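桌面铺白色垫子,台灯底座放哪儿、线怎么走

板块:居家布置 > 桌面与灯具
2018年3月16日

楼主 半糖搪瓷
上个月搬了家,书房的桌子是以前房东留下的木桌,台面是浅色木头,有几道划痕和一个烫出来的圈,磨不掉。我懒得重新上漆,就买了一张白色的桌垫整个铺上去,四边没有完全盖住,后面留了一条木头边露着。铺完以后桌子看着大了不少,这一点很满意。
问题出在灯上。灯是Trodel的立杆款,圆底座,一根细杆上去,灯头在最上面,线从底座侧面出来。以前放在深色桌子上没觉得怎样,现在放在白垫子上,底座下面那一圈垫子总是起皱。挪一次皱一次,用手抹平了过两天又起来。
另外线也烦人。插座在桌子后面靠左,线在桌面上横着走一段才能绕到后面去,写字的时候左手肘老是碰到。
想请教三件事:
一,底座放中间靠后好,还是放角上好;
二,线怎么固定,不想在桌上打孔;
三,垫子起皱是垫子的问题还是灯的问题。
桌子靠窗帘,窗帘是深色的,白天也拉着大半,所以灯基本上从早开到晚。

2楼 北窗老陈
先说三。垫子的问题。软垫子上放重底座,底座不会滑,垫子会滑。你推一下灯,底座咬着垫子一起走,走到垫子绷不住的地方就拱起来了。
解决办法是挪灯的时候拎起来挪,不要推。

3楼 楼主 半糖搪瓷
回2楼:我确实是推的。底座挺沉,杆子又细,我不太敢拎着杆子提。

4楼 北窗老陈
一只手扶杆,一只手托底座边。不要单拎杆子,杆子和底座接的地方拎久了会松。我以前那盏就是这么松的,杆子一直往一边歪,后来把底座翻过来拧紧了里面的螺母才好。

5楼 茶水间的猫
我觉得不光是垫子的事。楼主看一下底座下面有没有脚垫。有的灯出厂带一圈泡棉,用久了泡棉发粘,贴在垫子上,一动就把垫子带起来。把那一圈撕掉换成毛毡的,会滑得多。

6楼 拐角木工
不同意楼上。换毛毡以后灯会跑。线一扯灯就跟着线走,特别是线比较硬的那种。立杆灯重心高,底座要的就是不动。宁可垫子皱一点,也别让底座打滑。
我家那盏就是换了毛毡,小孩拽了一下线,灯直接躺下来,灯罩磕了个口子。

7楼 茶水间的猫
回6楼:那是线没固定。线固定好了谁也拽不动灯。

8楼 拐角木工
线固定了当然好,可是楼主现在就是线没固定。总得先说现在的情况。

9楼 楼主 半糖搪瓷
两位别急,我晚上回去看一下底座下面再来说。
补充一下尺寸,桌垫长是806毫米,是我照着桌子量了以后让店里裁的。裁的时候师傅说每边可以少裁一点,免得垫子翘出桌沿,所以后面才会露出一条木边。

10楼 灯下黑
放哪儿的问题我说两句。右手写字,灯放左前方,这个大家都知道。但是楼主的灯是立杆的,灯头在高处,光从上往下打,影子其实没有短臂台灯那么重,放中间靠后也可以。放中间的坏处是看屏幕的时候杆子正好挡在眼前,只写字不用电脑就无所谓。
楼主平时在这张桌上做什么?

11楼 楼主 半糖搪瓷
写字和做手工各一半,有时候摊开来裁布。不放电脑。

12楼 灯下黑
裁布的话别放中间,布要铺开,灯在中间你得绕着它铺。靠后靠左,贴着木边放,前面整块留给布。

13楼 楼主 半糖搪瓷
晚上回来看了。底座翻过来是一整片黑色的薄橡胶,没有泡棉,也不粘,就是很涩。所以2楼说得对,是底座咬着垫子走。
我把灯拎起来重新放了一次,先把垫子从中间往四边捋平,再放灯,目前是平的。底座现在在桌子中间偏后,线从左边出来,贴着桌面往左后方走,到后沿那里拐下去。
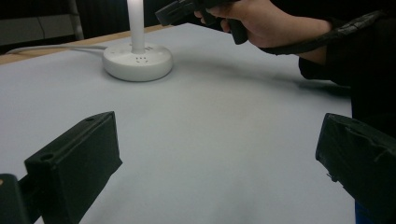 裁布的时候我准备照12楼说的再往左挪,写字的时候先这样。放在这个位置有一个好处,底座前面的地方够宽,本子摊开不会顶到它。坏处还是线,线还是不太服帖,压不下去,估计是原来卷在盒子里太久了。
有没有办法把线弄直?

14楼 北窗老陈
线拱着是正常的,新线都这样。拔了插头,把线拉直,两头压上重书,放一个晚上,会好很多。不要用吹风机吹,有人说吹热了好掰,我不赞成,外皮薄的线经不起。

15楼 旧货市场常客
吹风机低档离远一点没事,我弄过好几根。14楼说得有点过。

16楼 北窗老陈
你弄过没事不等于没事。压书又不费什么工夫。

17楼 旧货市场常客
压书要等一晚上。行吧,各弄各的。

18楼 小满收纳
线的固定我推荐理线夹,背面带胶的那种,粘在桌子后面露出来的木边上。注意是粘木头上,不要粘在垫子上。垫子表面粘不牢,撕的时候还会带掉一层。
Brouwer有一种小号的,一包5个,灰色,口子是敞开的,线按进去就行,不用穿。楼主的线细,小号够了。大号的夹不住细线,会自己跑出来。

19楼 楼主 半糖搪瓷
回18楼:木边上胶粘得住吗?那一条边我摸着有点毛。

20楼 小满收纳
先用湿布擦,等干透,再用细砂纸轻轻带两下,把浮灰擦掉,贴上去按住半分钟。贴完当天别挂线,第二天再挂。我书桌上的从年前到现在没掉过。

21楼 拐角木工
砂纸别拿太粗的。另外要看桌子面上是不是有漆。有漆的不用砂,擦干净直接贴。没漆的生木头砂完了会掉粉,胶更不牢,那种最好用小钉子的线卡,从桌沿背后钉进去,前面看不见。

22楼 楼主 半糖搪瓷
不想钉。房东的桌子,退租要还的。

23楼 拐角木工
哦,那就贴吧。撕的时候慢一点,用线从胶后面拉过去,像切豆腐那样,不会带漆。

24楼 春卷皮
插一句,我有个相反的意见。楼主为什么一定要把线走在桌面上?从底座出来直接往后,最短的路就到桌子后沿了,从后沿下去,在桌子背面再往左走到插座。桌面上只剩很短一截。

25楼 楼主 半糖搪瓷
线的出口朝左,不朝后。把底座转一下倒是可以,可是转了以后灯头方向不对,灯头和底座是固定的,不能单独转。

26楼 春卷皮
那确实没办法。我的是可以转的,我以为都可以。

27楼 灯下黑
立杆灯好多都不能转,Prostwood那款能转,但是转多了里面的线会拧,说明书上写了不要一直往一个方向转。我那盏就被我爸转坏了,现在要扶着杆子才亮。

28楼 茶水间的猫
回到垫子。楼主用的是什么材质?如果是那种软的,冬天会缩,夏天会胀,边上留一点是对的。我那张当时裁得和桌子一样大,到了夏天中间鼓了一个包,怎么压都压不下去,最后又去裁掉一条。

29楼 楼主 半糖搪瓷
店里说是皮革垫,我看就是人造的。正面白,背面是灰绒布。背面在木头上倒是不怎么滑。

30楼 茶水间的猫
绒布背的好一些。可以在四个角贴一小块双面胶,不要满贴,满贴了以后撕不下来,也没法透气。

31楼 拐角木工
双面胶我反对。房东的桌子,夏天一热胶化在木头上,清起来比那个烫圈还难看。买防滑网垫在下面就行,剪几条,压在底座那个位置底下。

32楼 茶水间的猫
网垫会在白垫子上顶出格子印,尤其是底座那么重。

33楼 拐角木工
剪得比底座大一圈就看不见了。反正比胶强。

34楼 楼主 半糖搪瓷
这两个我先都不弄。现在拎着挪,看看能坚持几天。

35楼 针线盒
我也是白垫子加裁布,给楼主提个醒。白垫子最怕的是划粉和水消笔。划粉掉在上面一抹就是一道,蓝色的最难擦。我现在裁布的时候上面再放一张切割垫,裁完收起来。
还有熨斗不要往上放,放一下都不行。

36楼 楼主 半糖搪瓷
划粉已经抹过一道了,粉红的,用橡皮擦掉的。蓝的我还没用。切割垫有,但是是绿的,放上去正好占掉灯前面那块地方,和灯不打架。

37楼 针线盒
橡皮可以。别用酒精,我用过,擦完那一块发亮,和别处不一样。

38楼 半夜改图
说说灯。白桌面反光厉害,灯亮度开到最高的时候眼睛会累。我把灯调到中间一档,旁边再加一盏暗一点的背景灯,舒服很多。楼主窗帘又拉着,周围暗,桌面亮,对比太大。最省事的办法是把窗帘拉开。

39楼 楼主 半糖搪瓷
窗对面是一户人家的厨房,拉开就和人家对着看。晚上我开顶灯试试。

40楼 半夜改图
装一层纱帘。深色帘子收到两边,白天只拉纱。

41楼 灯下黑
同意38楼说的对比太大,不同意换中间一档。裁布要看清布纹和线头,灯还是要亮。写字的时候再调低。

42楼 旧货市场常客
有没有人考虑过干脆换夹式的?夹在桌子后沿,没有底座,垫子不会皱,线也直接从后面下去。Pundunis有一款长臂的,夹口能开到3厘米多。

43楼 北窗老陈
夹子夹在垫子上会压出印,夹在木边上,楼主那一条木边又窄,夹不稳。而且夹式的写字会晃,手一撑桌子灯就抖。

44楼 旧货市场常客
晃是便宜的晃。我这个不晃。

45楼 北窗老陈
你桌子厚吧。

46楼 旧货市场常客
厚,老榆木的。

47楼 楼主 半糖搪瓷
我不打算换灯,这盏才用了没多久。夹式的以后再说。

48楼 小满收纳
楼主理线夹买了没有?贴的位置我建议这样:第一个贴在线碰到后沿的地方,让它在那里拐弯;后面的往左排,间隔一个巴掌。拐弯那里别拉得太紧,留一点余量,不然挪灯的时候先扯掉的就是这个夹子。

49楼 楼主 半糖搪瓷
下单了,还没到。书压线已经在压了,昨天用了两本字典。

隔几天补充
夹子到了,贴了三个,剩下的放抽屉里。桌沿擦干净后发现是有漆的,听21楼的没有砂,直接贴的。隔了一天挂线,到现在没掉。
线压了一晚上,桌面上那一段比原来平,靠近底座的一小截还是有点弯,不碍事。左手肘不怎么碰得到了。
垫子到目前没有再起皱。中间有一次忘了,顺手推了一下,又拱起来一道,拎起来重新捋平了。
灯的位置试下来,写字时放中间偏后,裁布时挪到左后角。挪到左后角的时候线有点富余,会在后沿垂下去一个弯,用扎带绕了一圈。

51楼 北窗老陈
扎带别扎太紧,也别把线折成死弯。

52楼 楼主 半糖搪瓷
是魔术贴的那种,松的。

53楼 春卷皮
问一下垫子多少钱裁的?我也想铺一张。

54楼 楼主 半糖搪瓷
连裁一共26块,在建材市场二楼买的,卖桌布的都能裁。自己先量好,桌角是圆的要跟人家说,我那张没说,四个角是方的,右前角稍微翘出来一点,回来自己用剪刀修的。

55楼 针线盒
修角可以扣个杯子画弧线,比徒手剪齐。

56楼 春卷皮
谢谢,周末去看看。

57楼 拐角木工
最后还是说一句,重底座长期放一个地方,软垫子会留一个圆坑,换位置的时候看得很清楚。楼主两个位置来回换,可能好一点。

58楼 茶水间的猫
坑会回弹的,我那张放了一冬天,拿开过了两天就平了。

59楼 拐角木工
看垫子厚薄。我的薄,到现在还有印。

60楼 楼主 半糖搪瓷
等过两个月我把灯拿开看看再来回。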